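4 胸架、手持夹爪与大件抬举检查

本章适用于在共享工坊自行装配的 Tovdale 双手持夹爪套件，版本 C。第 3 章的外壳装配和电机走线须已完成。控制盒 Hodeck 的固件刷写见第 6 章，本章只用到它的开机、校零和记录三个功能。

4.1 开始之前

需要准备的东西：

左、右手持夹爪各一只，指片已装好，护圈已压入外壳开口
标记方块两只，六面贴纸已贴平
Rashti 胸架一副，含安装板和肩带
控制盒 Hodeck 一只，主电缆一根
内六角扳手一套，力矩起子一把
塞尺、直尺、中性笔
测试物：带扶手的办公椅一把，带五星脚和脚轮

注意：测试用的椅子先检查一遍。气杆漏气、靠背松动、扶手螺钉缺失的都不要用。Pandalby 工坊里靠门那几把椅子有两把气杆已坏，椅背后面用记号笔画了叉。

注意：电源线和排插不要从操作者脚下经过。若走线无法避开，把排插移到抬举区域以外，电缆沿地面理顺，不留环。

警告：夹爪在通电状态下闭合力不为零。手指不得放进两指片之间。调整指片前先拔主电缆，只按停止键不够。

4.2 安装标记方块

标记方块的作用是给定位相机提供夹爪的位姿。方块装歪了，后面的数据全部带偏差，软件里补不回来，只能重装。

1. 拔掉主电缆。

2. 用无水酒精擦拭夹爪顶部的安装座，晾干。

3. 把方块底座对准安装座上的定位销。底座有一个缺角，缺角朝操作者一侧。左右两只方块的编号不同，左爪用 L 组，右爪用 R 组，编号印在底面，装上以后就看不见了，装之前先在第 3 章的记录表上抄下来。

4. 穿入 M3 螺钉，先用手拧到底，再用力矩起子对角收紧。方块外壳是打印件，过紧会在螺钉孔处开裂。裂纹一般从孔边向最近的棱发展，发现后更换，不要点胶继续用。

5. 用塞尺检查底座四周。塞尺插得进去，说明定位销没有完全进孔，松开重来。

6. 贴纸表面不得有气泡、指纹或反光膜。哑光贴纸沾了油以后会变亮，识别率下降，擦不干净就换一张。

备注：早期的方块是 Houshang Ebrahimi 用另一台打印机出的，棱边带倒角，贴纸会在转角处翘起。这一批底面没有字母 C，遇到请退回零件柜下层，不要混装。

4.3 安装指片和护圈

版本 C 的指片为整片式，根部收窄，穿过橡胶护圈进入外壳。版本 B 的指片是两段拼接的，不能装在版本 C 的传动座上，孔距不一样。

1. 手动把传动座推到全开位置。

2. 在护圈内缘薄薄抹一层硅脂。只抹内缘。抹到指片工作面上的硅脂会让夹持面打滑，用酒精擦两遍，干透再用。

3. 指片从外侧插入护圈，轻微左右摆动，直到根部碰到传动座。

4. 从外壳侧面的凹槽伸入扳手，拧紧根部螺钉。左右两侧凹槽大小不同，大的一侧供扳手进出，小的一侧是观察孔，拧紧时从小孔看螺钉头是否到位。

5. 把护圈外缘推回开口，沿一圈按压。护圈局部翘起时，指片张开到头会刮到外壳，发出短促的摩擦声。

6. 手动开合十次。全程阻力应均匀。中段发涩，通常是根部螺钉偏斜；末端发涩，检查护圈。

注意：指片和护圈都是易耗件。更换周期由累计开合次数决定，指片为 3000 次，计数保存在 Hodeck 的“维护”页。换完指片要手动清零，系统不会自己判断。忘记清零的后果是下一次提前报警，不影响安全。忘记更换则有可能在抬举时断裂。

4.4 穿戴胸架

胸架承担安装板和电缆的重量，不承担被抬物体的重量。被抬物体的重量全部由手臂承受，这一点在选测试物时要考虑。

1. 放松全部调节扣。把胸架从头上套下，安装板居中，板面朝外。

2. 先收腰带，再收肩带。腰带收到能插入两根手指的程度。顺序反了，弯腰时安装板会往上顶。

3. 检查安装板上的螺钉。所有螺钉头应与板面平齐。突出的螺钉会勾住衣袖和电缆。

4. 把电缆盘成一个松环，环向上，扣进胸架一侧的线夹。不要让电缆垂到腰以下。松环的长度按手臂完全前伸时电缆仍不绷紧来确定，双臂前伸、上举、下垂各试一次。

5. 两根分支电缆分别接左右夹爪。插头有防呆键，插不进去时换个方向，不要用力。

6. 穿戴者着深色、无花纹上衣，袖口不要盖住标记方块。手表、手环如影响前臂握持就取下。鞋须包住脚趾。

7. 请另一个人从背后拉一下交叉带，确认搭扣没有滑动。一个人穿戴时，可以背对镜子检查，但第一次穿戴必须有人在场。

备注：身高较矮的人把安装板下移一格。Aitana Garrido 试穿时反映最小号肩带仍偏长，新的短肩带从七月起随套件提供，旧套件可到工坊领取。

4.5 校零

1. 两只夹爪平放在台面上，指片朝前，互不接触。

2. 接上主电缆，打开 Hodeck。指示灯先红后黄，黄灯常亮后再进行下一步。

3. 长按左爪侧键，直到指片完全张开并停住。松开。右爪同样操作。

4. 在“校零”页读取两只夹爪的编码器读数。全开位置的标称值为 563，允许偏差为正负 2。超出时按 4.3 第 6 步排查，不要在软件里改标称值来凑。

5. 按“确认”。指示灯转绿。

6. 拿起夹爪，双臂自然下垂，再举到胸前，看“位姿”页上两只方块是否都在跟踪。方块短暂丢失可以接受，放回原位后应立即恢复。

如果绿灯亮起后又转黄，多半是电缆插头没有插到底。拔出来重插一次，从第 3 步重新做。

4.6 大件抬举检查

抬举检查的目的是确认胸架、电缆和夹爪在真实姿势下不互相干涉。小件抓取查不出这类问题，因为手臂不会同时前伸并承力。办公椅形状不规则，重心偏后，用来做这项检查比纸箱合适。

场地要求：前后左右各留出一臂以上的空地。旁边有人坐着时，椅子的运动方向避开那个人。脚下有纸张、线头要拾走，瓷砖地面尤其容易滑。

1. 把椅子转到正面朝向操作者，气杆降到最低，靠背锁定。锁不住靠背的椅子不要用，抬起时靠背会向后翻，重心随之移动。

2. 双脚与肩同宽站在椅子前方。屈膝，不弯腰。

3. 右爪夹住坐垫前缘。夹持位置选在硬边上，网布中间受力会变形，指片会滑出。

4. 左爪先张开，移到扶手立柱或坐垫另一侧。第一次练习可以只用右爪夹持，左爪保持张开托在一旁，体会重量分布。

5. 缓慢闭合，到指示灯闪绿为止。灯不闪表示夹持力未达到设定值。默认设定值为 500，单位是控制盒内部刻度，与牛顿没有固定换算关系，不要拿它和其他夹爪的参数比较。

6. 先把脚轮抬离地面一掌高，停住，默数三下。此时检查三处：电缆是否绷紧，安装板是否贴身，标记方块是否被椅子挡住。

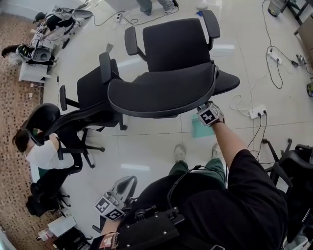 7. 三处都正常，再继续往上抬。坐垫前缘高过腰部以后，椅子会向操作者一侧倾倒，手腕要跟着转，不要硬扛。手腕转到极限就停，不要靠增加夹持力来维持姿态。

8. 保持抬起姿势，左右各转体一次。转体角度不必大，脚不动。观察者在旁边看电缆松环有没有挂到扶手。

9. 原路放下。五个脚轮同时着地最好，做不到时让远端的脚轮先着地，近端后着地。

10. 脚轮全部着地后再松开夹爪。先松左爪，后松右爪。

11. 在记录表上填写：测试物、抬举次数、丢失跟踪的次数、有无异响。签名。

警告：夹持打滑时立即松开并后退，不要用膝盖或小腿去挡椅子。观察者也不要伸手接。

警告：不得抬举有人坐着的椅子。不得用本套件抬举玻璃件、盛有液体的容器或带电设备。

注意：连续抬举超过五次后休息。前臂发酸时握持会不自觉地偏转，标记方块的朝向也随之改变，这时录下来的数据不能用作检查依据。

4.7 记录与回看

每次抬举检查都要录一段。录制在 Hodeck 上启动，不需要接电脑。

1. 在“记录”页新建条目，名称格式为：套件编号加操作者姓名首字母加序号。Noemí Zepeda 编写的整理脚本只认这个格式，中间加空格会被跳过。

2. 按“开始”，等蜂鸣声结束后再动。蜂鸣期间的数据会被丢弃。

3. 完成一次完整的抬起和放下，按“停止”。中途打滑也算完整一次，不要删掉，在备注里写“滑”。

4. 回看时先看夹爪相机画面。指片在画面里应当居中，从护圈处伸出，没有被外壳遮挡。画面边缘有弯曲属于镜头特性，不是装配问题。

5. 再看开度曲线。正常的曲线在闭合后保持平直。曲线缓慢下降，说明夹持面在滑；曲线有锯齿，检查传动座的润滑。

6. 最后看位姿轨迹。轨迹在某一点跳变又跳回来，对照时间查当时方块是否被遮。若没有遮挡却跳变，回到 4.2 检查贴纸。

备注：夹爪相机离物体很近时，近处会失焦。接近椅背、桌沿之类的大件时，画面大部分会被它占满，定位此时依靠标记方块，不依靠夹爪相机的画面。

备注：逆光会影响曝光。有大面积玻璃门的房间，下午操作者尽量背对门，或把自动曝光的测光区改到画面下半部。改动在“相机”页的第二屏，掉电后保留。

常见的几种情况如下。

现象：接近物体时开度读数抖动。
原因：侧键触点氧化，或分支电缆在手柄出口处受折。
处理：先换电缆。换了仍抖，拆手柄，清洁触点。

现象：指片张开时一侧快一侧慢。
原因：传动座有一侧缺硅脂，或护圈有一段卡在外壳和指片之间。
处理：断电，按 4.3 第 5、6 步处理。

现象：放下椅子后夹爪不松开。
原因：控制盒仍处于保持模式。
处理：短按侧键一次退出保持，再长按张开。仍不松开时，确认椅子已完全着地，拔主电缆，手动推开传动座。

现象：左右手轨迹互换。
原因：L 组与 R 组方块装反。
处理：拆下对调，重新校零。不要在脚本里交换通道，别的条目会跟着错。

现象：胸架在弯腰后移位。
原因：腰带松，或收紧顺序不对。
处理：按 4.4 第 2 步重穿。

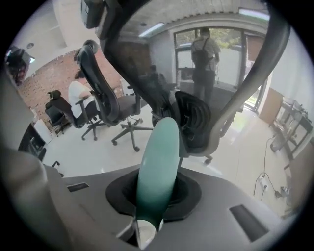

换了一侧的指片以后，另一侧需要重新校零吗？

两侧都要重新校零。Hodeck 把左右两只夹爪的零点存在同一条记录里，只做一侧时另一侧会沿用旧值，时间戳却更新为新的，之后查不出是哪一侧没做。校零顺序按 4.5，从平放在台面上那一步开始。

4.8 收尾与存放

1. 在“维护”页核对开合次数，抄到记录表背面。

2. 长按电源键关机，灯灭后拔主电缆。带电拔插会损坏分支口的保护元件，该元件焊在板上，更换要拆整个控制盒。

3. 先取下夹爪，再脱胸架。顺序反过来，电缆会承受夹爪的重量。

4. 用微湿的布擦指片，自然晾干。不要用吹风机，不要晒。

5. 夹爪放进箱内，指片保持半开。长期全闭存放会让护圈变形。

6. 标记方块套上布套。布套内面朝方块，缝线朝外。

7. 电缆按原来的弯曲方向盘好，不要绕在手柄上。

8. 胸架挂在挂钩上，腰带扣开。汗湿以后先晾干再收。

4.9 修订说明

4.2：增加关于倒角方块的备注。
4.4：第 2 步改为先腰带后肩带。上一版写反了，由 Cathal Scanlon 指出。
4.5：标称值由单独的表格移入正文。
4.6：测试物由纸箱改为办公椅，步骤重排。原第 7 步“保持手腕不动”删除。
4.7：故障情况由附录移入。附录 B 暂时空缺，编号保留。

本章由 Houshang Sharifi 维护。发现错误请写在工坊白板右下角，注明小节号和步骤号，或直接改共享文档并留名。胸架尺寸表见附录 A，夹爪紧固件清单见第 3 章末。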